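Garrison kitchen contract: what are we signing up for?

The Defense Ministry wants us to be pleased about its new catering deal, and the announcement dated January 7, 2025 certainly sounds pleased with itself. Cullstead will take over meals at 4 garrisons, starting with Fasholm in March, and feed 3190 soldiers a day. Fresh food, less waste, lower bills. We have heard that one before.

The last time kitchens went to an outside firm, at Garkside, the savings lasted until the first contract change. Army cooks were moved to other duties and most never went back to cooking. When the unit went on exercise, it had field stoves and very few people who knew how to run them.

Florencio Paredes, who ran a mess hall for years before he retired, puts it bluntly: "A contractor goes home at night. A regiment doesn't." The ministry says 500 kitchen posts will be "realigned" – a word it has so far declined to explain. 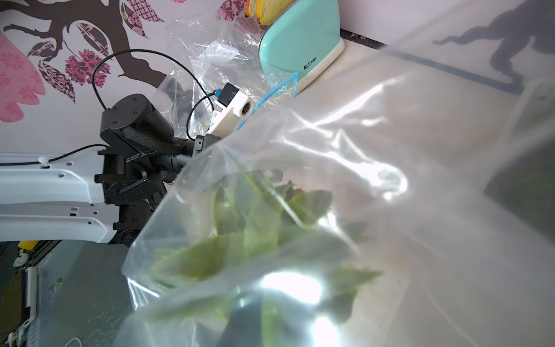 Leafy greens in a clear plastic bag.

Nayara Pacheco has asked on behalf of army families to see the full price per meal. She was told it is commercially sensitive. Maybe so, but it's public money, and we'd like the number before the Fasholm kitchen changes hands. We'll print any reply we get.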